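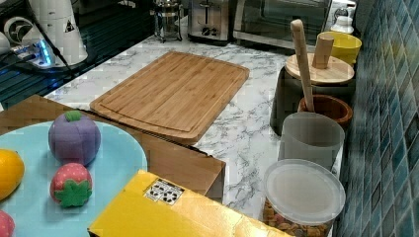
Counter with cutting board and a plate of toy fruit.

Ratden Pond Feeding Log

Welcome, and thank you for stopping by! Ratden is a small set of feeding records from garden ponds, put together by people who keep koi and goldfish and like writing things down. It holds 1,730 feedings from 24 ponds, one row per feeding, in a plain CSV file that opens in any spreadsheet program.

What's in a row

Each row gives the pond code, the day, the water temperature in Fahrenheit, the kind of food (floating pellet, sinking pellet, wheat germ or treat), the weight offered in grams, and how many minutes the fish took to finish. A blank in the last column means the keeper didn't stay to watch – please don't read it as a zero.

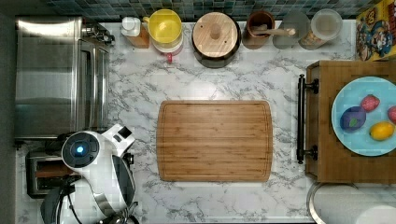 Photo: Leokadia Bednarek

How it was gathered

Konrad Tokarz started the log with his own pond at Prastulholm and talked the rest of us into joining (he is very persuasive once he gets going on wheat germ). Keepers weighed the food on whatever kitchen scale they had, so weights are to the nearest gram and no better. 22 of the ponds used a floating thermometer. The other two used a probe near the filter return, and those rows are marked "probe" in the notes column.

Known problems

Pond 6 changed keepers in June, and the portions jump quite a bit from then on. "Kozłowski" may show up as "Kozlowski" in the keeper column if your program opens the file in the wrong encoding; choose UTF-8 and it should behave. Fish counts are the keeper's best guess, and young fish were mostly left out.

Please don't use the log as a feeding chart for your own fish – it records what people did, which was sometimes too much!

Use and contact

You're free to copy, share and change the data as long as you credit the Ratden keepers. Corrections go to Leokadia, who looks after the Hulell folder where the original paper sheets are scanned.

Last updated 13 January 2021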